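Workshop tips: getting good grasp examples out of your simulator

I've spent most of this fall collecting pick-up examples for a little gripper policy, and my notes file has gotten long enough that I figured I'd clean it up and post it. Everything here comes from doing it wrong first. I use Tavum as my simulator and Kevance to replay and sort the episodes, but most of this should carry over to whatever you've got.

Warm up before you keep anything

The first few episodes of any session are junk for me. My hands are stiff, I overshoot, I go back and forth trying to line things up. So I do a couple of throwaways with the recorder off, then start. If I've been away from the desk for lunch I do it again. You'd think you could skip this when you're in a hurry, but that's exactly when I end up deleting half the batch.

Work in sets of 16

I used to just go until I got tired, and you can really see it in the data – the late ones get sloppy and fast, and the arm starts cutting corners on the way down. Now it's sets of 16, then I stand up and get a glass of water. On a good evening I get through several sets. My whole October batch came to 908 episodes before I cleaned it, and I wouldn't have made it there without the breaks.

Pause at the top, but not for long

A small stop above the object helps me aim. A long stop teaches the policy to hang there like it forgot what it came for (ask me how I know!). If I catch myself thinking mid-air, I throw that one out and start over. You can trim idle steps afterward too, and Kevance makes that pretty painless, but trimming leaves a little jerk in the motion if you're careless about where you cut.

Keep some of the messy ones

This took me forever to accept. If every example goes straight in and closes perfectly, the policy has no idea what to do the first time it's off to one side. I now start some episodes from a bad spot on purpose and record myself fixing it. Label them, though! I put "rec" at the front of the episode name so I can turn them up or down in the mix later.

Name things on the day

Date, object, starting pose, done. I once left a folder called new_new_2 sitting for weeks and ended up replaying the whole thing to find out what was in there.

Look through the wrist view

Replaying from the outside camera is comfy, and everything looks great from out there. Then you switch to the wrist view and find out what the policy has to work with.

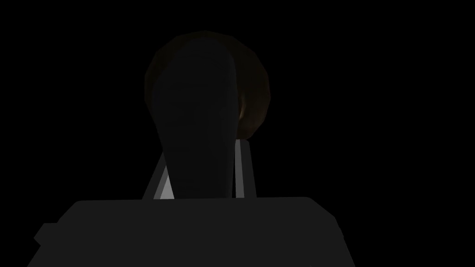 Posted by Brosudov | 18/11/2020 | Filed under: Workshop Tips

I pulled that one up while I was sorting brown objects from the rest. The finger stands right in front of the thing it's after, and you get a sliver on the left, a thin band over the top and a bigger piece on the right. Everything past that is plain black. So my rule now is to flip through the wrist view for every set before it goes in the keep folder, and to check a few things while I'm there.

First, can I tell the object from the background? Very dark brown on black is tough, and the warmest spot to grab my eye in that one is a little tan-brown highlight next to the finger. I'd add a light for the next set, or change the backdrop to something a shade or two up from black. In Tavum it's a quick edit to the lighting file. Don't go crazy with it, just enough that the edges separate.

Second, how much of the object is behind the finger? Some blocking is fine, you can't close on something without getting in front of it. But I like a clear look earlier in the episode, so I come in from a little farther back and let the camera have it for a moment on the way.

Third, mix up the approach angles. If the finger always covers the same side, that side never gets seen. I turn the object between episodes, 20 degrees at a time, and write the angle in the notes.

Back up before you filter

Copy the raw folder somewhere else first. I keep mine on an old Ng drive in the desk drawer, plus a second copy on the network. Filter scripts are short and easy to get backwards, and mine once kept all the failures and tossed the rest.

Next up on my list is grip force – I've been logging it all along and haven't looked at it once.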